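Workshop notebook, Stellell, bench assembly area
Entry for May, kept by S. Zamfir
Circulation: C. Ghiță, R. Bălan, S. Pichon, P. Pop

Status at the opening of this entry. The Plollent cell has been running on the day shift beside the manual benches for the whole of the month. The evening shift continues to work by hand only. The cell has been assigned the fitting of loose pieces into the practice block, and nothing else, until the handover procedure is signed. The request from Planning to move it to customer parts before the summer stop was discussed and declined. The reasons are set out in Rodica Bălan's note of last month and are not repeated in this book.

08:10. Daily start carried out by Petrică Pop with Cornel Ghiță observing. The start sheet was followed in the printed order. Step four (check of gripper tips for wear) was done by touch as well as by eye. Cornel asked that the sheet say so, as two people on the team had been checking by eye only. Agreed. I will change the wording and reissue.

08:40. Log for the month reviewed up to the previous close. The cell recorded 759 attempts, of which 33 called for a person at the station. The rest needed no attendance, although that word is to be used with care. Someone from the bench has been within hearing distance of the alarm at all times, and that person's own output was lower as a result. The supplier's software reports a call as a stop with a duration. It does not report the walk from the bench, the time taken to find one's place again afterward, or the piece that was put down half finished. Petrică has been writing these in the margin of his job cards since the second week. I have asked the others to do the same, in whatever form suits them, and have told Planning that the monthly figure for the cell should not be quoted without the job card notes beside it.

09:30. Conversation with the bench team, all seven present, chaired by Rodica. I record the main points as they were made.

The alarm. The tone is the same for a dropped piece, a blocked path and a full reject tray. The first two can wait a minute or so and the third can wait until the end of a batch. At present everyone stands up for all of them. Cornel has located the setting for separate tones but it is behind the supplier's password. Solène Pichon will write to Plollent.

The rotation. Under the trial plan the station attendant changes every two hours. The team considers this too short. By the time a person has learned which faults the cell is prone to that morning, the turn is over and the knowledge leaves with them. Against this, Rodica pointed out that a half-day turn means a half day spent mainly listening, and that two people have told her privately they find it more tiring than assembly. No decision. We will try a turn that ends at the meal break and ask again at the end of the following month.

The bonus. The question was raised of whether the attendant's reduced bench output counts against the quarterly bonus. I had no answer and said so. It was put in writing to the personnel office the same morning. Until an answer is received, attendants are to book station time under a separate code so that it can be taken out of the calculation in either case. The code is on the wall by the terminal.

The work that is left. This point was made with some force and I wish to record it fairly. When the benches handled all of the fitting, each person's day contained easy pieces and awkward ones. The cell is being given the easy pieces first. If this continues onto customer parts, the benches will receive the awkward remainder, at the same target per hour. Cornel's wording was that the easy pieces are where the hands rest. Rodica supports a review of the target before any customer part goes to the cell. I support it also and have added it to the conditions for handover, as item five.

10:45. Station visit with Solène. She had come to look over the naming of positions before the written instructions are translated for the Husar site, where a second cell is expected. We stood at the bench end of the enclosure, which is the end from which an attendant would normally look in.
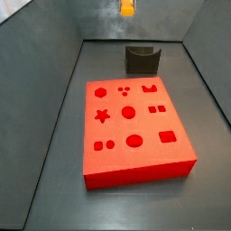 Position names are to be fixed before any further training is given. At present the cell's fault screen gives a row and a column, the job cards give a single number, and the team uses names of its own, most of which are sensible. The single number is the weakest of the three. The practice block has nine positions in three rows, but three of those positions hold more than one shape, so that "position two" may mean any of the small circles in the cluster of the far row. The same difficulty arises with the pair of small squares on the right of the middle row, and again at the near left, where a rounded square sits beside a smaller round or oval shape. Several of the calls logged against these positions cannot now be traced to one shape or another, and I have marked them as unresolved in the log instead of guessing. Solène proposes keeping row and column and adding the plain name of the shape, written as "near, right, large square" or "middle, center, large circle." Far and near are taken from the bench end, in every document, including any that the supplier sends us. Left and right follow from that.

The crown at the far right gave rise to a longer discussion. Cornel calls it the crown, Petrică calls it the cup, and the fault screen calls it nothing at all. Solène pointed out that "cup" would be mistranslated. Crown has been adopted.

A related matter concerns the attendant's own position. From the bench end the far row is the hardest to judge, and the natural response is to lean in over the enclosure. The arm is stopped while a call is open, but the habit formed during a call will be carried over to times when no call is open. Petrică was candid that he had caught himself doing this. I record it with his consent and with thanks. The instruction will state that no one leans over the wall of the enclosure at any time unless the station key is in the attendant's pocket. A second view on the terminal has been requested so that there is less cause to lean in the first place. Cost is being obtained from Ellance, who supplied the present terminal.

11:50. Piece handling between bench and cell. Pieces returned by the cell as unfit are at present put back into the common tray by whoever clears the reject tray, and so reach the cell again on the next batch. This inflates the number of calls and is discouraging for the attendant, who meets the same piece more than once in a turn. Returned pieces will go to a separate tray with a slip. Cornel will examine them by hand at the end of each shift and write down what he finds. He was asked whether he considered this beneath a fitter of his grade and replied that it was the most interesting thing he had been offered since the cell arrived. It will be booked as inspection — the higher rate applies.

13:20. Training. Two of the evening shift, who have not yet worked with the cell, attended for their introduction. The supplier's slides were not used. Petrică took them through the daily start, a stop from the outside button, a restart, and the clearing of a call, and then had each of them do it with the written sheet only and no prompting. Both completed the restart. One of them skipped the acknowledgment on the terminal, as nearly everyone has done on a first attempt, including myself. The acknowledgment is printed at the foot of the page, after the step it is supposed to precede. This is a fault in the sheet and will be corrected in the same reissue as step four.

Both asked whether their shift would be reduced when the cell moves to two-shift running. I told them what I have been told, namely that no reduction is planned for this year and that no statement has been made for the year after. Rodica has asked management for a written statement that can be pinned up. I would ask colleagues not to go further than this in conversation, in either direction, until we have it.

14:30. Minor items. Floor of the enclosure wiped at midday. Haze from reflected light remains on the floor and on the back wall, and Cornel has asked whether the ceiling lights over the station could be shaded. Facilities to advise. Spare gripper tips are in the second drawer under the terminal and no longer in the tool cabinet.

Open actions

Zamfir: reissue start sheet with step four and the acknowledgment corrected. Insert position names. Follow up with the personnel office on the bonus question.

Pichon: letter to Plollent on separate alarm tones. Translation for Husar to be held until the position names are printed in the English sheet.

Ghiță: examination of returned pieces, with findings entered in this book and not on loose slips.

Pop: evening shift introduction, second session. Draft a short page on what to listen for when attending from the bench. He has most of this in his job card margins already and the cards should be kept.

Bălan: target review, written statement from management, and the trial of the longer attendant's turn.

Handover procedure remains unsigned. Item five is with Planning for comment.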